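4. What the arm changed for the people on the bench

Reading time: 9 minutes 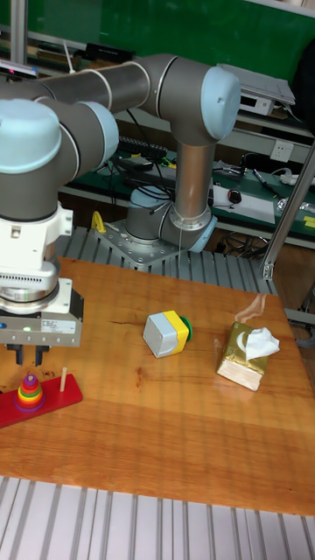
Figure 3. The practice table, with the arm reaching over to the ring stack at the left. The block toy and the tissue box are also on the table.

Print this section | E-mail this section

I want to slow down here, since the numbers in Section 3 only tell you how fast the kits went out the door, and speed was never the part of this project that kept me up at night. What I cared about (and what Parveen Khattak, who ran the interviews with me, cared about even more than I did) was what happens to a person's working day when a chunk of it gets handed over to an arm.

Some quick background if you skipped ahead. Dultovmont repairs and repacks toys and learning materials for schools and therapy clinics. A kit comes back, somebody checks it against the list, the missing bits are found in the spares bins, and the whole thing is boxed again. Before the arm came in, 33 people did this work over two shifts, and all of them did all of it. You took a box, you opened it, you saw it through to the end. People called this "walking the box," and you'll see the phrase a lot in the quotes below, so get used to it!

The arm took over one step, the re-stacking and placing of parts once a kit had been checked. New tasks get tried out first at the practice table (Figure 3), which is in the lab next to the packing room, and the door between the two stays open most of the day. I mention the door because it matters later.

4.1 Who gets to teach it

The plan we inherited from Praltero, the firm that did the installation, was that two technicians would set up every new task and the packers would get a finished routine to work alongside. It lasted less than a month. The technicians are good at what they do, but they had never packed a kit in their lives, and the packers could tell within a minute of watching. One of the longest conversations I had in the whole study was about rings. If you've packed ring stacks for years you pick the ring up a certain way, you let it tip a little as it meets the peg, and you feel it drop. The first routine brought each ring down dead level and pushed. Assunta Mancuso stood in the doorway through most of a morning with her coffee going cold and finally walked over and said (this is from my notes, so forgive the roughness), "You're putting it on like a lid. It's not a lid."

She was right, and the routine was rewritten with her standing there. After that the packers started drifting in on their own. By the end of our study period 12 of them had sat in on at least one set-up session, and we hadn't asked any of them to.

Now, you could read this as a happy story about participation, and I did, for a while. I wrote a very cheerful memo. Parveen read it and asked me one question, which was whether any of those hours were paid differently. They weren't. A packer who spent a morning explaining to a technician how a ring should land was paid as a packer, and worse, her own box count for the shift went down, and the box count was still on the wall. Two people told us they had stopped going in for exactly that reason. I took the memo back.

The fix, when it came, was pretty dull. Management at Dultovmont added a line to the shift sheet for teaching time and took those hours out of the count. We can't say how much difference it made, as it came in late, but the two who had stopped going did start again.

4.2 Walking the box, and not walking it

The bigger change was one I'd missed completely when we wrote the interview guide. Once the arm did the placing, the job split in two. Some people now checked kits coming in and some closed boxes going out, and the middle belonged to the machine. On paper it's a tidy arrangement. In the interviews it came up over and over as a loss, and often from people who otherwise liked the arm a lot.

One packer on the early shift put it this way: "I used to know if I'd done a good box. Now I've done a good start of a box." Another said she missed the last look, the moment before the lid when you see the whole kit sitting the way a kid is going to see it. I found that very moving and I've tried not to let it run away with the analysis.

There were people on the other side, too, and I don't want to shortchange them. Anyone with sore wrists was glad, full stop. Placing small parts for hours is hard on the hands, and three people told us they had been thinking about quitting before the change and weren't any more. A man on the late shift said the checking half was the only half he'd ever enjoyed and he'd happily never close another box in his life.

So the same split was a relief for one person and a loss for the next, and it didn't line up with age or years on the job in any way we could find. What it did seem to line up with was whether you'd been given a say in which half you got. Those who had picked their end of the line were mostly fine with it. Those who'd been put there mostly weren't. Our sample is small, and I wouldn't build a theory on it, but I'd want anybody planning a set-up like this one to at least ask the question before drawing up the roster.

4.3 Watching and being watched

Back to the door. I assumed early on that packers who looked in at the practice table were curious, or nervous, or both. When we went through the transcripts (535 coded passages in all, and I coded more of them at my kitchen table than I'd like to admit) a third thing kept showing up. They were looking in to find out what was coming next. There was no schedule posted for which task the arm would be tried on, so people worked it out from the toys on the table. If a ring stack was out, ring stacks were next. If there were blocks, it was blocks. One packer called it "reading the table" and said she did it every day before she hung up her coat.

I felt terrible about this, to be frank. We had all been so careful with consent forms and information sheets, and meanwhile people were guessing at the future of their own jobs from what had been left out on a work surface. Sometimes they guessed wrong, too. Plenty of what gets put in front of the arm during practice is just there for it to practice on, and it has nothing to do with any plan. A rumor about the puzzle line went on for over a week on no better evidence.

Parveen raised it with the floor manager, and a sheet of paper went up by the time clock with the next tasks written on it in marker. That was the entire intervention. It got more positive mentions in the last round of interviews than anything else we or Praltero did, and that includes the new chairs.

4.4 Compared with Cikwood

The nearest study to ours that I know of is Halilović's work at the Cikwood plant, and readers will want to know how the two fit together. The Cikwood packers were 40 in number, close to our own group, and they had also lost the middle of the task. Halilović reports much less regret about it than we found. I've gone back and forth on why. The parts there were hardware fittings, and I can believe that fewer people feel tender about a bag of hinges. But rotation was also built in at Cikwood from the start, so everyone did both ends in the course of a week, and my money is on the rotation. We've asked Dultovmont to try it. As of this writing they've said maybe.

One thing does match closely. In both places the people most at ease with the arm were the ones who had corrected it at least once. Whether correcting it made them comfortable or comfortable people were likelier to speak up, I can't tell you from interviews alone, and Section 5 gets into what kind of design might.

Contact the authors | Copyright 2024, the authors | Back to top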